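Fultix open day, simulation demo: notes and questions
Forum: Mobile Robots > Simulation and Planning

mapledrift
Posted August 13, 2026

Went to the Fultix open day. Most of the floor was conveyor equipment, which I skipped. The part worth a post was the household simulation demo in the back room, run by Asger Thoroddsen. They load a furnished apartment, give the planner a text instruction and let it run while the views come up on a wall screen. The stack is Furka for the physics and rendering, Mabula for task planning. Two of the views from the apartment:

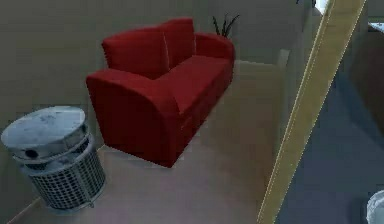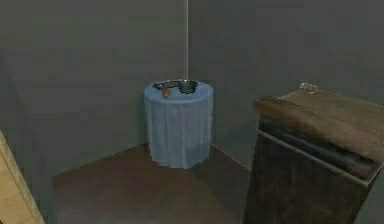

The published task set for this apartment is 50 instructions. Thoroddsen ran nine of them live and let visitors choose the order. Fetch and place tasks mostly, plus two that were navigation only. He read out the logged result for the full set at the end: 39 completed without a reset. He did not break down the failures until somebody asked, and then he was fairly open about it. Most were grasps that the planner marked as good and the physics step rejected.

Questions I came away with:
1. Does the planner get object poses from the simulator, or does it have to estimate them from the rendered views?
2. How is "completed" scored when an object ends up in the right place but on its side?

If anyone else was there, please add what I missed.

kt_hollis

I was at the later session. On 1, it gets both, depending on the mode. The live runs used ground truth poses. There is a switch in Mabula for estimated poses and he said the number drops, but he wouldn't give a figure. I would treat the 39 as an upper bound.

On 2, position only. Orientation is not scored in this version.

ferrous_b

So it is a planning benchmark with perfect perception and a loose success check. Fine as an internal regression test. I don't see why you would put it in front of visitors as a household robot demo.

mapledrift

The sign on the door said "simulation demo" and he repeated it at the start. I don't think anyone was misled. Ground truth poses are a bigger caveat than I understood from my session, though, so thanks for that.

ferrous_b

The sign can say what it likes. People walk out remembering 39 out of 50. Same thing happened with the Lillero demo in January. Good numbers in the room, then the estimated pose results came out and they were not close.

kt_hollis

Lillero never released the scenes, so there was no way to check anything. Fultix says the apartment files and the task list will be downloadable. That is a real difference. You can run your own pose estimator against them and report whatever you get.

ferrous_b

When they are up I will look. "Will be" is doing a lot of work there.

odd_parity

Did anyone ask about cloth? Soft objects are where I gave up on Furka. Anything hanging was a static mesh with collision turned on, so an arm stopped dead against it as if it were a wall.

kt_hollis

Asked. Still static. Tablecloths, curtains and towels are rigid geometry. He said deformables are on the list but cost too much per step to run with the rest of an apartment loaded. For navigation they just pad the footprint.

odd_parity

Then any task that needs something from under a table with a long cloth is out.

kt_hollis

Correct. Those were filtered out before the list got to 50.

ferrous_b

Which is a third caveat.

mapledrift

Noted. One more number from my notebook: the planner seed for the runs in my session was 2486, printed at the top of the log window. If the files do get released, that should be enough to repeat the same sequence, assuming they ship the same planner build. I'll email and ask which build it was.

odd_parity

Ask about the physics step size too. Rejected grasps in Furka are very sensitive to it. I had a set of failures disappear by halving the step and changing nothing else.

mapledrift

Will do. I'll put the reply in this thread when I have it.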